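Domell Shallow Tray, Yellow

Sizes: small, medium, long
Color: yellow (also in white, when I can get it)
Sold singly or in a set of four
Back in stock since January

Okay, so this is the one you all keep writing to me about! I started carrying the Domell tray because I wanted something for my own dresser, ordered a small box of them for the shop, and sold the lot before I'd even gotten the page up. I've since talked the supplier into letting me have 300 at a time, so for once there should be enough to go around.

It's a plain plastic tray with low sides. That's really the whole product. No lid, no dividers, no handles sticking out to catch on the drawer next to it. I'd been through a bunch of fabric bins before this (the Tuludley ones are pretty, I still sell them, but they slump if you don't fill them) and what I wanted was something stiff that I could pull out of a closet with one hand and wipe down at the sink.

The long size is 445 mm on the long side, and I know, I know, millimeters. Domell is a metric kind of company. Call it seventeen and a half inches. I measured my own closet shelf wrong the first time and had to swap for the medium, so please get the tape out before you order.

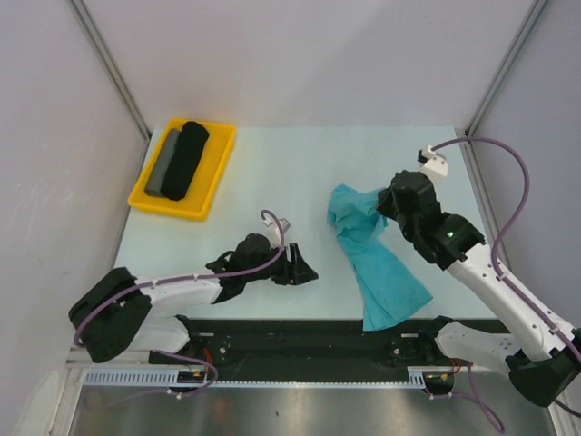
Rolling is how I'd fill it, whichever size you pick. Folded stacks in a low tray slide around and you end up refolding the whole pile every time you want the thing at the bottom, and I don't have the patience. With rolls you lay everything lengthwise, side by side, and you can see what you've got. The gray roll and the bigger black one in the yellow tray are a good guide to how I'd do it, and the black one runs nearly the full way from one rim to the other, so if you roll your cloths to about that length you won't be wasting much room. It's fine if they overlap a bit. Mine always do.

I use three of them at home. One is for kitchen towels, one has gym stuff, and one lives under the bathroom sink with washcloths and the hair wrap I can never find. My sister has hers on top of the dryer for cleaning rags, and she's talked me into trying that too, as soon as I clear off the dryer (don't hold your breath).

A few things people ask:

Does it stack? Empty, yes, they nest nicely. Full, no. The sides are low and the top tray will just sit on your towels.

Can it go in the dishwasher? The maker says hand wash. I've put mine on the top rack a couple of times and it came out okay, but please don't send me the bill if yours doesn't.

Is the yellow very yellow? Yes! It's cheerful. If you want something quieter, wait for the white, or look at the Estetti tray, which comes in a sandy beige and costs a bit more.

Will it fit the Kong shelf unit? The medium does, two to a shelf. The long one sticks out at the front, and it'll drive you nuts.

Price is $19 for the long. The small and medium prices are in the drop-down. Shipping is flat rate for up to four trays, and orders placed before noon usually go out the same day. Returns are fine within 25 days as long as the tray is clean and you still have the sleeve it came in.

If you're after the set of four, you can mix sizes. Just put what you want in the order notes and I'll pack it that way.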